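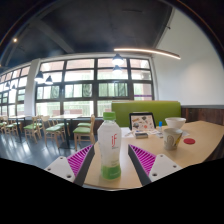

Resetting a cafe table between customers is mostly deciding what goes and what stays. Do it in the same order every time and you get quick at it. I wrote this up for the new people at Rilau but it works for any small place with booth seating, or your own kitchen table if that's where everything piles up. Start with the drinks, always the drinks. A half-drunk bottle with the cap on, like the green-capped one on this table, does NOT go straight in the trash. Papers next, then crockery, then wipe. Done.

What you need

Tray. Two cloths, one damp and one dry. Spray bottle, 600 ml is plenty, the 1000 ml ones get heavy by the end of a shift. Somewhere to put lost stuff (we have a drawer). Coasters.

Step 1 – Ask first

If there's still a coat or bag on the booth, leave the table alone. Somebody's in the restroom. Drink left in a bottle and nobody around, give it a few minutes and do another table.

Step 2 – Drinks

Bottles with caps: check the cap is tight before you lay anything down on the tray. Paper cups: look inside before you stack them!! A crumpled rim usually leaks when you squeeze it so carry those upright. Leftover drink goes in the sink, then bottle in recycling. Not the other way round.

Step 3 – Papers and screens

Loose sheets get wet faster than anything. Pick them up before any spray comes out. Square them off, put them on the seat or in the drawer. Don't read them, don't toss them, even if it looks like scribbles. Anything with a screen gets lifted with two hands and moved to teh dry end. Never spray near it. Damp cloth only, and not on the screen.

Guoqing Luo does screens last. I do them before the wipe. Either is fine, just don't slide them, it scratches the wood.

Step 4 – Bowls and glasses

Big bowls first, small things inside only if the bowl is empty. If there's food or soup in it, carry it on its own. Glasses by the base. Don't put your fingers in the rim, customers notice.

Step 5 – Wipe

Light wood shows everything. Damp cloth with the grain, long strokes, wall side to aisle side so crumbs fall where you can sweep them. Then dry cloth right away. Don't let it air dry or you get streaks. Sticky ring? Leave the damp cloth sitting on it while you do the seat back, then try again. No scouring pads please.

Step 6 – Coasters

Flip each one and wipe the bottom too, that's the side that sticks. One per seat, close enough to the front edge that people use it. If it's out in the middle they wont. 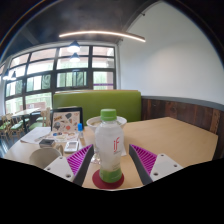
Bottle on the coaster, bowl behind it.

Then menus, sugar, whatever else your place puts out. At Skudora they did flowers too – skip it if the table is small, you just end up moving them.

Table 27 wobbles. Folded card is under the back leg, put it back if you move anything.

Questions, ask Hoi-yan Shek, she's on mornings.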